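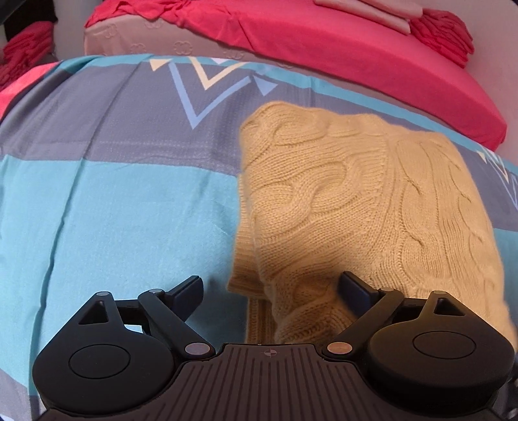 Latwood gripper pin fault

The Latwood gripper pin fault was a mechanical defect in a batch of hand-held grippers made by Ivov and used in the Latwood project, a program that recorded people handling clothes and bedding in ordinary bedrooms. Pivot pins in the finger linkage could work loose during use. The fault led to damaged knitwear, one minor hand injury and the withdrawal of part of the project's recordings. It was formally described in a report dated 6 August 2019.

Background

Latwood was set up to gather training material for a household robot developed by Itus. Operators carried a two-finger gripper by hand and used it to pick up, fold and move garments, so that the same finger could later be fitted to a robot arm. Most of the work was done on made beds, with sweaters, pillowcases and towels as the usual items. Heavy knits were added at the request of Itus, whose early robot had trouble telling a folded sweater from the bedding under it.

The gripper was an Ivov design. Each finger pad was carried on a pair of links, one of them a triangular arm with an open center, and the joints turned on round metal pins. The inner pins, close to the palm, took most of the load when the fingers closed. The same linkage was used on the motorized version.

The fault

Each inner pin was held by a small retaining clip on its hidden end. In the affected batch the groove cut for the clip was too shallow. Under a steady pull the clip stayed in place, but repeated side loads let it ride up and come off, after which the pin could move along its own axis.

Thick fabric made the problem worse. When a cable-knit garment was gripped across a raised cable, one edge of the pad met the cloth before the other and the finger twisted slightly on its joint. Thin cotton did not have this effect, and grippers used only on sheets and pillowcases showed little wear.

A pin that had moved stood out from the side of the linkage and could hook a loop of yarn. Operators usually noticed this as a drag on the garment when the fingers opened. Some took it for friction in the joint and pulled harder, which drew the loop out further or broke it.

Incidents

The first reports came in July, when operators wrote down snagged sweaters as ordinary wear. Three garments were thrown out before anyone compared the damage with the position of the pins. In each case the pulled loops lined up with the lower inner joint.

The injury happened later the same month. Brodie Hapeta, an operator, was freeing a sleeve from a gripper when the loose pin dropped out and the finger link swung shut on the side of his thumb. The cut was treated at the site. Hapeta kept the pin and the clip, and both were sent to Ekwueme, the workshop hired to inspect the tools.

Investigation

Ekwueme ran one gripper from the batch on a bench rig, closing it on a folded piece of cable knit. The clip came off after 613 closings. A gripper from an earlier batch was still sound when the test was stopped. The workshop traced the shallow groove to a worn cutting tool and found that incoming checks had measured the length and diameter of the pins but not the groove.

The report also criticized the operating instructions. These told users to check the finger pads at the start of a session - the pins were not mentioned at all.

Response

Ivov replaced the pins in every gripper from the batch and changed the clip to a type that could be seen from outside the joint. A replacement interval of 600 closings was set for the old pins until the new ones arrived. Operators were told to stop if a garment dragged, open the fingers fully and lift the cloth away by hand, keeping their fingers out of the linkage.

Itus removed recordings from five grippers from its training set. Its engineers were concerned that the loose joints had changed the angle of the pads, and that a robot trained on the material would close its fingers slightly off center. Some of the sessions were later repeated with repaired tools. The earlier batch was left in service with its original pins.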